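How much is a success rate worth?
04/10/2025
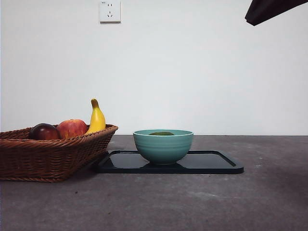

Floarea Manole has read plenty of papers on robots that sort groceries, and she starts with the table at the back. "I want to know who decided what counted as a success," she says.

Her group at Kinemari published its own number in May. A policy trained on 700 demonstrations moved fruit between containers correctly in 17 trials out of 20. I asked whether that was a good result.

"It's a result on our table," she said. "Same wall, same bowl, same lights."

I pushed on that. The paper's abstract says the method "generalizes to new layouts." Manole winced a little. The new layouts, she conceded, were the old objects shifted by up to 10 centimeters. When her colleague Killian Leblanc swapped in a bowl of another color, the arm missed more often, and those runs went in the appendix.

Should they have been up front? "Probably. Killian wanted that. I lost the argument with myself."

The part she defends is the scoring. Two people graded each trial without knowing which version of the policy was running, and a grasp that slipped was a failure even if the fruit landed in the right place.

Would it work in a kitchen? "I have no data on kitchens," she said. The follow-up, with Esther Minja's lab at Gamholm, will use tables neither group has trained on.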